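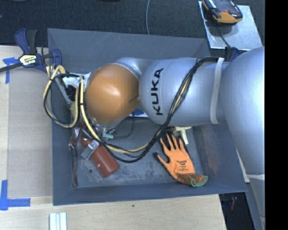
Session 6: Mixed bins, and what to do with them

Okay, handout time. A lot of you asked me to write this one up because I talk fast when I get going about bins, and the recap sheet from last term was two lines long. So this is the long version, more or less in the order I'll say it in class. Scribble on it!

By a mixed bin I mean any open container where things that don't belong together have ended up together. A glove, a bottle, a rod of some kind, a bit of plastic that came off something. Every workshop has one. I have three at home, and I teach this stuff.

Last week we did sorted storage (drawers, labels, the shadow boards in the Prilano reading). Mixed bins are the other half of the subject and I think the more interesting half, since sorted storage mostly takes care of itself once it's set up. The mixed bin fills up again every single day.

1. Why we start with a shallow one

You can use any container for the exercise, but please pick a shallow one with sides that slope outward. Deep totes hide things. With sloped sides your hand goes in flat and comes out again without scraping your knuckles, and you can see the whole floor from where you're standing. Set it on a table at elbow height. I did this course for a whole year with the bins on the floor and my back has never forgiven me.

Gray is a nice color for a bin, by the way. Orange and red things jump right out of it. Cream and white do all right too. What disappears in a gray bin is bare metal, so clips, washers and small brackets need a second look. Run your fingertips along the bottom edge at the end, gloves on.

2. The first look

Don't touch anything for one full minute. I know it feels silly. Look at the bin and put each thing into one of these groups in your head:

Soft things (gloves, rags, straps)
Round things that roll
Long thin things
Small loose parts
Things attached to other things

That last group is the one people skip, and it's where the trouble is. A bottle with a metal clip on it is two things as far as sorting goes. Does the clip live with the bottle? Does it come off? If you don't know, it stays on, and you write it down. I once "tidied" a bracket off a canister at the old Dervishi shop and spent an entire afternoon trying to work out which of the identical canisters it had come from.

Same with cables. If a cable crosses your bin, find both ends of it before you move anything that touches it. Yellow ones and black ones wound around each other look like one bundle and very often aren't. Never pull a cable to see what moves. Follow it with your eyes first, then with a finger.

3. The order we take things out

This is my order. Other people teach it differently and their bins come out fine, but for this class use mine so that we can compare notes afterward.

Soft things first. A glove covers a surprising amount of floor, and there's usually something small beside it or under it. Lift it by the cuff, straight up, and shake it once over the bin (not over the table, please). Look at the palm. Coated palms crack and go shiny with wear, and a glove with a split coating goes in the discard tray no matter how good the back looks. If there's printing on the back of the hand, see whether you can still read it, because that's often where you'll find the size. Then look for its partner. A single glove goes in the singles box for one month, and after that it's a rag.

Round things second. Cylinders roll as soon as you take away whatever was holding them still, so have somewhere ready for them. A folded towel works. Read any label before you tip the thing, and if there isn't a label, keep it upright and treat it as full. Color tells you nothing about contents! A reddish-brown bottle could be oil or wood stain or somebody's iced tea.

Long thin things third. Rods, handles, old utensils. They like to lie right along the inside wall of a bin where the slope meets the floor, and you can look straight past them. Check all four sides.

Small parts last. A plastic piece with tabs sticking out of it came from somewhere, and the tabs are your best clue. Count them, measure between them if you can be bothered, and put the piece in the orphan tray with a slip of paper. I like the Trokudeck trays for this as they have a lip, but a muffin tin is just as good and you probably own one.

4. The floor of the bin

When it's empty, wipe it. Dust isn't a disaster, but a scuffed and dusty floor makes it hard to tell a dark spot from a hole, and you want to know which one you've got. Hold the bin up to a window. If light comes through, small screws can too, and a square of tape on the underside sorts that out for now.

Scuffs you can leave alone. A scuffed bin is a bin that gets used.

5. Your log for next time

Do one mixed bin at home or at work, anything from a junk drawer to the crate in the back of your car. You get 60 minutes at the most. Write down:

What was in it, by group
Anything attached to anything else, and what you decided
What went in the orphan tray
The one thing you couldn't place

My own log is up to 379 entries, if you want to see what a long one looks like. It's in the Comik binder by the door, and you're welcome to leaf through it before class. Page 53 has the layout I'd like you to copy. Please put it back in the same spot!

Bring one orphan part with you in April when we do the swap table. Last time, two people went home with the other half of something they'd been keeping for years. Small parts only, please, and nothing that leaks.

Reading for next session: the chapter on label wording, plus the short piece on drawer dividers. Skip the appendix.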